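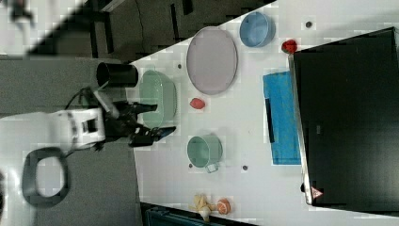 Should a town the size of Osville keep its water mains map in a public file format? It should, and the cost of doing so is small next to the cost of the present arrangement.

The map covers 970 valves and hydrants. It sits in Flulis, a records package the water department licensed when the paper sheets were scanned. Flulis stores pipe segments in its own format. It will export a picture of the map, which prints well, and it will export a table of valve numbers, which has no coordinates in it. The two cannot be joined without retyping. Anyone who needs position and attribute data together has to work inside Flulis, on a licensed seat, and the department has 2 seats.

In June a contractor replacing a main on the east side asked for the valve locations along the route. The department sent the printed map. The contractor digitized it by hand and placed one gate valve on the wrong side of the street. The crew dug two holes where one would have done. I don't consider this a serious failure by anyone involved. The data existed, it was correct, and it could not be handed over in usable form.

The usual objection is security. Water systems are sensitive, and some of what is in the records should stay private. I agree with that. But a public format is a different matter from a public file. A document can be stored in an open, published layout and kept in a locked drawer. The objection confuses who may read the data with what software is needed to read it, and those are set by separate decisions.

The second objection is conversion cost, and it deserves more attention. Jirstead, which has a comparable network, converted its records from the same package. The quoted price was $1,695 for the export work, plus staff time for checking. The checking took longer than the export. More than 200 segments had a diameter recorded in the notes field instead of the diameter field, and each had to be read and moved. Those errors were already there. They would have surfaced later, probably during a shutoff.

A third position holds that Flulis will eventually add a full export. It may. The current license does not require it, and the renewal draft doesn't either. If the town renews, the export clause should be written in before signing, with the format named, the coordinate system stated, and a test file delivered each year. A promise to "support interoperability" is too loose to check.

Šťastný, the firm that surveys our easements, already delivers everything in an open layout with a one-page field description. The department retypes it into Flulis on arrival. That step could be dropped first, before any decision on the rest.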